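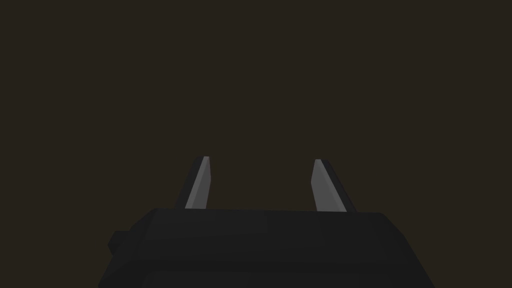
Two gripper fingers against a plain dark background. Computer rendering.

Every February the Lockyer leadership class opens its applications, and every February the same kind of people get in. Bank managers. Hospital administrators. Somebody from Molix, always somebody from Molix. I went through it myself and liked it fine, so take this as a complaint from inside the house.

The tuition is the problem. Well, half of it. The other half is the calendar — a full Monday each month, 8 to 5, no make-up sessions. Who can do that? People whose boss is paying them to be there. A line cook can't. A woman running a daycare out of her home can't, and she knows more about what families in this town need than my whole class put together.

We had 15 seats last year. The alumni list stands at 152 names and I went down it one evening with a pencil. Two people who work nights. Two! In a town where the Zunov plant runs three shifts. 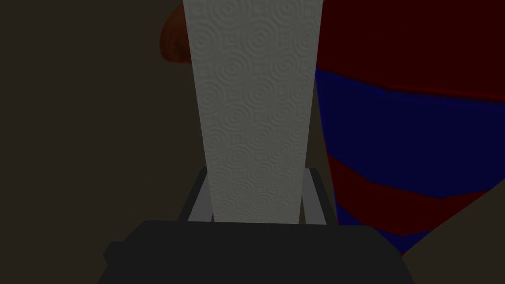
So move some of it to evenings. Not all. Keep the retreat if people love the retreat so much, but run the city hall day twice, once after supper, and hold 5 seats for applicants without an employer sponsor. Pletance already covers the lunches, I'd bet they would rather pay for child care if anyone asked them. Has anyone asked them?

I've heard the argument that it'll water down the network. Maybe. But a network where everbody already has each other's cell number isn't doing much work. My own class still meets for breakfast and we mostly talk about our kids and roofing.

Applications close at the end of the month. If you supervise somebody who ought to be in that room, give them the Mondays, with pay. And if you're on the selection side, read the essays before you look at the job titles. Ours were read the other way arround, I'm told.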